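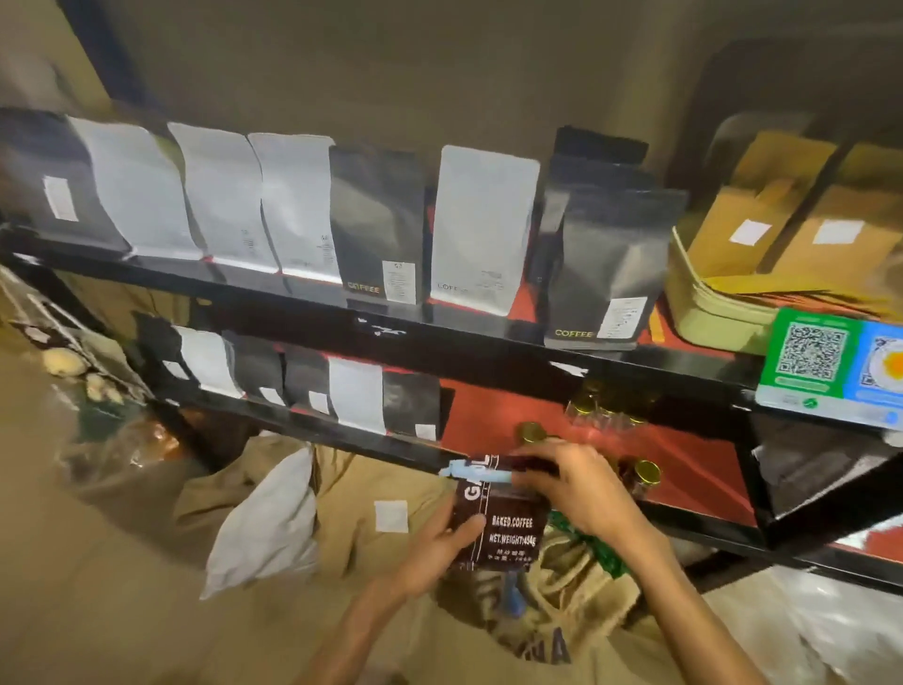

Questions I get about the coffee club

Who runs this?

Me, Yufang Xue. I started it out of my kitchen with one bag split between neighbors, and we're at 46 members now. I still pack most of the orders myself, usually with the radio on too loud.

How does it work?

You pick how often you want coffee (every two weeks or once a month), tell me whole bean or ground, and I send you a bag. Each one comes from a small roaster I like. Lately that's been Zalberg for darker stuff and Ngcobo for the bright, fruity ones. If you hate what I picked, write and tell me, I really do keep notes!

Can I choose the roaster?

Sort of. You can say "only Zalberg" or "never anything smoky" and I'll stick to it. What I can't do is promise a particular coffee, because the roasters buy in small lots and the good ones vanish fast.

How big are the bags?

200 grams. I get asked for bigger ones a lot, but I'd much rather you finish a bag while it still smells great and then open a new one. If two people in your house drink it every morning, go for the two-week plan.

Should I keep my coffee in the freezer?

I used to say no and I've changed my mind. If the bag is sealed and you won't get to it for a month or more, freeze it. Take it out the night before and don't open it until it's at room temperature. The fridge is still a bad idea – everything in there smells like onions sooner or later, or mine does anyway.

What grinder do you use at home?

An old hand grinder that takes me nearly 40 turns per cup. It's slow and I love it. If you're buying your first one, get any burr grinder you can afford and skip the blade kind.

I only have a drip machine. Is this wasted on me?

Not at all! Half the club uses one. Ask for medium grind, clean the machine more often than you think you need to, and use filtered water if yours tastes like a swimming pool.

Do you deliver?

Yes, by bike, anywhere in Breltel. Outside town it goes in the mail and you pay the postage. You can also pick up from me after 5 p.m., just text first.

Can I skip a month?

Sure. Let me know before the 20th. A lot of people pause in July when they're away, and so do I for a week or so.

Do you have decaf?

One, a Prallum. It's good enough that I drink it after dinner. Say "decaf" in your order note and I'll swap it in.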